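Fallo Playbills: Circus and Variety Bills, Transcribed

README, last changed 2025-05-16

What is in the release

Fallo Playbills is a table of 3,209 printed bills and programs from traveling circuses and variety theaters, with the text of each bill typed out and the acts split into separate rows. The bills come from two paper collections, Stendel and Semeniuk. Stendel is mostly tenting circuses. Semeniuk is mostly indoor variety, with a run of Christmas circus programs at the end.

Scans of the bills are not included. Each record has a shelf number that can be used to ask for the original.

Files

bills.csv has one row per bill.
acts.csv has one row per act as billed, joined to bills.csv on bill_id.
names.csv links the spellings of a performer or troupe name to a single heading.
places.csv has towns and venues, with modern names where we could find them.

All four are UTF-8, comma separated, with a header row. Empty cells mean the bill doesn't give the information. The word "illegible" means the information is there and we couldn't read it. Please keep the two apart if you are counting missing values.

Main fields in bills.csv

bill_id: stable between versions, never reused.
collection: Stendel or Semeniuk.
shelf: the number written on the folder.
date_printed: as it stands on the bill, often without a year.
date_guess: our reading in year-month-day order, with unknown parts left off.
company: the circus or theater company named at the top.
glazed: yes or no.
legibility: 1 (full text read), 2 (small gaps), 3 (headline and main acts only).
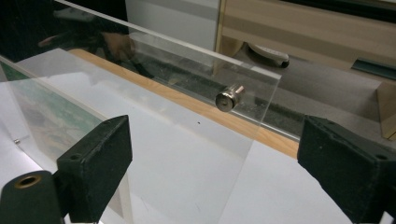
The glazed field marks bills that were read through a clear cover. Most of these are large posters in the Stendel collection that were mounted years ago and can't be taken out without tearing. Expect more errors in these rows, mainly in small type such as ticket prices and the printer's line. Dirt on the cover matters as much as the cover itself: a cover that is lightly smudged and dusty makes what lies behind it look slightly softened. On a poster, the same softening is enough to turn a 3 into an 8. Where glazed is yes and a price looks odd, trust the price less than the rest of the row.

How the text was transcribed

Each bill was typed by one person and checked by a second against the original. Spelling, capitals and punctuation follow the bill. Line breaks are shown with a vertical bar. Decorative type, borders and woodcuts are not recorded, except that the field cut_subject says what a large illustration shows if there is one (horse, clown, tent, and so on).

Acts were split wherever the bill starts a new name or a new turn. This is not always clear. Clown entrées are the worst case, as the same performers may be listed once under a troupe name and again under their own. We kept both rows and gave them the same group_id.

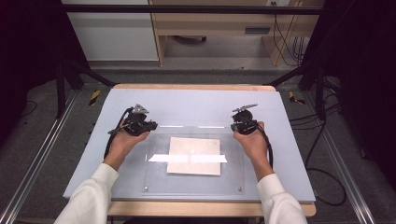
Troupe names needed the most work. The Himel family, for instance, appears as Himel, Himmel, The Himels, Les Himel and Himel Brothers, and one bill in August has two of these in different parts of the same program. In names.csv they are all under Himel, with the printed form kept in acts.csv. We did not merge names when spelling was the only evidence.

Known problems

Bills with no year are dated from the company's route where we have one. These dates can be off by a season.
Animal acts are under-described. Many bills say only "the horses."
Some Semeniuk programs have penciled changes. The printed text is what we typed, and the pencil is in the notes field.
Modern place names are incomplete for small towns.

Use

The tables may be copied and reused with credit to Fallo Playbills. Some bills use language about performers that is offensive now. It has been left as printed.

Corrections are welcome. Send the bill_id, the field and the reading you think is right.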